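Josari | News | Sites | People | Jobs | Contact

Category: Working life
August
By the newsletter desk

Teaching shifts at Stutberg: what has changed on the packing side

Since the spring, part of the working day at Stutberg has moved from the packing benches to the teaching tables. Packers take hand-held grippers, one in each hand, and do ordinary handling jobs with them. The movements are recorded and used to train the arms that will take over some of the gift box line. The project is called Wando and it is run with our supplier, Poulain.

So far 33 packers have done at least one teaching shift. Nobody has been moved off their own line to do it. Shifts are voluntary, they are paid at the normal rate plus the skills allowance, and they last two hours including breaks. The original plan was for four hours. That was dropped in the first month after several people reported sore wrists.

A normal shift means going over the same small job many times. The target for the first stage was 1,000 usable recordings, and the team passed that figure before the summer break. Boxes with lids have been the slowest part. People who have packed them for years do it without looking, and with grippers they have to slow down and watch both hands.

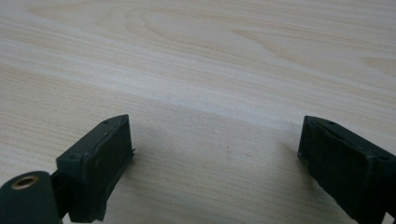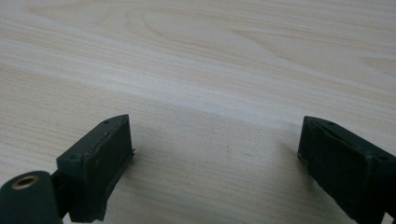
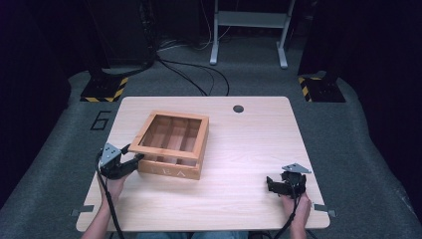
The question most often put to the desk is what happens to jobs. The position given at the last site meeting was that the first two arms will go on the late shift, where the company has had 11 vacancies it could not fill. No redundancies are planned for this year. The agreement with staff side runs until the end of next year and will be looked at again before any arms go on days. Several packers said at the meeting that this was too short, and that point has been passed on in writing.

There are new roles too. Six line minder posts will be advertised next month, one grade above packer. Anyone who has done a teaching shift can apply, and so can anyone who has not. Training takes 168 hours in all, spread over the autumn, and is done in working time. Minders will clear stoppages, change gripper pads and decide when a batch should go back to being packed by hand.

Two smaller changes. Wrist supports can now be collected from the stores without a form. Teaching shifts will start at 9.30 and not 8.00, so that people on school runs can put their names down. The list is on the board by the canteen door.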